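Small Workshop Forum > Selling and Marketing > Paid directory listings, worth renewing?

tenonandsons
September 23, 2018
My listing on Macaraeg is up for renewal and they want £310 for the year. It was a fair bit less when I joined. For that you get a page with your logo, a short write-up, a link to your site and a place in the county search. I make dining tables and the odd bench, one man and a part-timer, and I've no real idea how many orders came from it. My site stats say nearly 900 visits from them over the year, but people don't tell you how they found you unless you ask. What are others doing?

Pollyanna_R
I dropped mine in February. I'd had two enquiries from it, both asking for a price on something I don't make. I put the money into leaflets at the garden centre and a better sign for the van.

oakhampton
Depends which section they put you in. I'm under painted kitchens and get a steady trickle. A friend is under general furniture and gets next to nothing, because there are pages of people above him and they sort by how long you've been a member.

tenonandsons
I'm in general furniture. Didn't know you could ask to move.

oakhampton
You can. Email them before you pay. Once the invoice is settled they treat the category as fixed until next time.

Afiq Tjoa
I run two listings, one on Macaraeg and one on Sevadine. Sevadine is free for the basic entry and charges for extra photos. I ask every customer how they found me and write it in the order book. Last year 38 of them said a directory of some kind, and most of those meant Sevadine. I would not pay for the other one again at the new price, but I would keep a free entry if they still offered it.

brackenbench
They don't. Free entries went when they changed the site over. You now get a name and a town with no link, and the phone number only shows if the visitor has an account.

Pollyanna_R
Which is worse than not being on there. Somebody searching for my name gets their page first and can't ring me from it.

brackenbench
Ask them to take it down. They did mine within the week. You have to write from the address you signed up with.

Gluepot
I'm going to disagree with most of this. I've been on Macaraeg for years and it pays for itself with one table. If you sell a table for a decent sum, you need one extra order a year to cover the fee. People look at the number of visits and get cross that they don't all buy. They were never all going to buy. Are you getting one order you wouldn't otherwise have had? If so, renew.

Pollyanna_R
One order covers the fee if you ignore the timber and the hours. I'd want three before I called it paid for.

Gluepot
Fair point on the timber. I still say two would do it.

tenonandsons
I can name one for certain, a lady who had printed the page out and brought it with her. There may be others.

oakhampton
Have you looked at what your entry says? I just read it. The first two lines are about when the business was founded. It doesn't say what woods you use, how far you deliver or how long the wait is. Those are what people ring up to ask me.

tenonandsons
That's the text I sent in at the start. I've never changed it. Can you edit it yourself?

Afiq Tjoa
Yes, log in and go to My Entry, then Description. It goes to them for approval and comes back in a few days. Avoid web addresses in the text or it gets rejected. Prices are allowed, but you have to put "from" in front of them.

marlowturner
Has anyone used Pollik for the enquiry side? It gives you a separate phone number for each advert and forwards the calls to your normal one, so you can see which advert rang. Tronar does something similar but I found the monthly bill hard to follow and gave up on it.

brackenbench
Used Pollik for a few months. Works fine. Older customers don't like ringing a number that isn't local, so I stopped. A line on the order form asking where they heard of you does the same job.

Gluepot
Agree with that. Mine has been on the form for years and most people fill it in.

tenonandsons
Thanks all. I've emailed them about moving category and I'll rewrite the text before I decide. Does anyone know if they let you swap the main photo as well?

Afiq Tjoa
They do, under the same menu. My notes on the whole entry are after the picture. 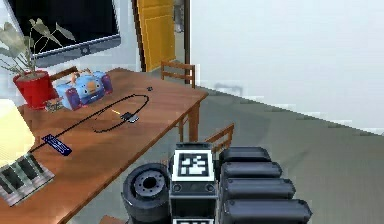 Your write-up should start with what you make and the area you cover, then the woods, then the waiting time, and leave the history until last. Keep it short, because the search page only shows the first couple of lines. Say what finish you use and give the colour in ordinary words. "Warm orange-brown" would do for a top like this one, and the red flower pot standing on it gives people another colour to judge it against. Check the phone number while you are logged in. Mine had the old code on it for months.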